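Jiahui Fang had been running the launderette on the main street in Vatimthorpe for three years before she thought of selling anything in it. "People sat there for an hour looking at the drum go round," she says. "Then they went home and threw out half of what they'd washed."

She now runs Zukwood, a mending service that works from the room behind the machines. Customers leave their things on Monday and collect them later in the week. Prices start low and most jobs come in under 10 pounds. In August, normally her quietest month, she took in 111 items.

Fang learned to sew from an aunt, then forgot most of it. She took it up again when her children started school. "I was bad at it. My first darn had a lump in it the size of a pea, and my son wore it to football and complained all week."

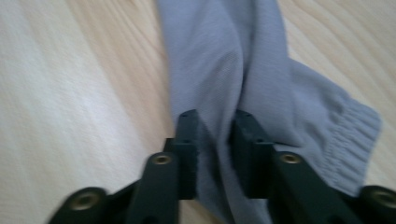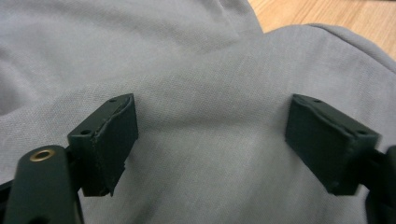
She is less interested in clever repairs than in quick ones. Wool takes time, she says, and she charges more for it. Cotton is simple if the hole is caught early - once the threads around it have gone thin, she puts a patch behind and stitches well outside the damage. She turns away anything with perished elastic unless the owner really wants it saved.

Most of her customers are over 50, which surprised her. "I thought it would be students. It's people who used to do it themselves and can't see to thread a needle now."

The sewing machine, second-hand, cost 85 pounds. Rent is the larger worry. The lease is up next spring and she has been told to expect roughly 1,000 pounds more a year. She has looked at a unit near the station but it has no water supply, so the washing side would have to go.

"I'd rather keep both," she says. "They come in for one and remember the other."

Contact us | Copyright Vatimthorpe Local Pages | Back to top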